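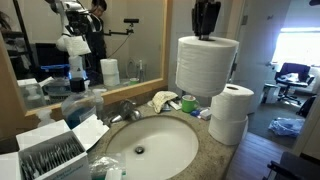
My job title has the word "engineer" in it, and I spent most of Tue 14 January on my knees with a hex key, persuading two fingers to agree on where the middle is.

The gripper is a Flurnine. It came with a quick-start card, which I have read 15 times and can recommend to anyone who enjoys arrows. The card says to home the fingers, close them, open them and "verify symmetry." It doesn't say what to do when the left finger turns up early, like a dinner guest, and shoves everything over before the right one arrives.

You don't notice this with a hard object. Hand it a bottle and the bottle just slides a little. Toilet paper is another matter. It squashes, it remembers being squashed, and if one fingertip drags along the side you get a long white flap and a talking-to from whoever buys the supplies.

So, the finger mounts. There are two screws per side, and the Stekwood adapter plate behind them has slots where I would have drilled holes. Slots are lovely when you're assembling a thing and terrible a month later. I backed both screws off, pushed the finger hard against the shoulder of the plate, and snugged them up a bit at a time, going back and forth. Then a dab of threadlocker, the removable kind. (I used the other kind once. Hrvoje Dimitriou still has the plate on his desk.)
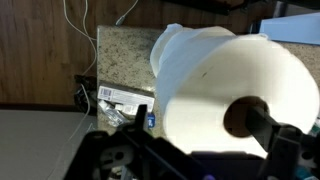

Next came the wrist camera, because moving a finger moves everything the camera believes. The Bednarek calibration routine wants up to 68 poses. I gave it all of them and went to make coffee, and came back to find it had stopped at pose 2 to ask if I was sure. I was. I've since found the checkbox for that, three menus down, under "Appearance."

While it ran I checked the cable at the last joint. If it's too tight, it tugs at the wrist on the long reaches. Too slack and it finds the faucet. I leave enough for a full turn and tie it off in two places, then turn the joint by hand both ways before I trust it with power.

The cycle counter read 1,499 when I shut down for the night, and I very nearly ran one more just for the look of it. The fingertip pads are due next, and Herkeck has them on back order, so I've turned the old ones end for end and written the date on a piece of tape.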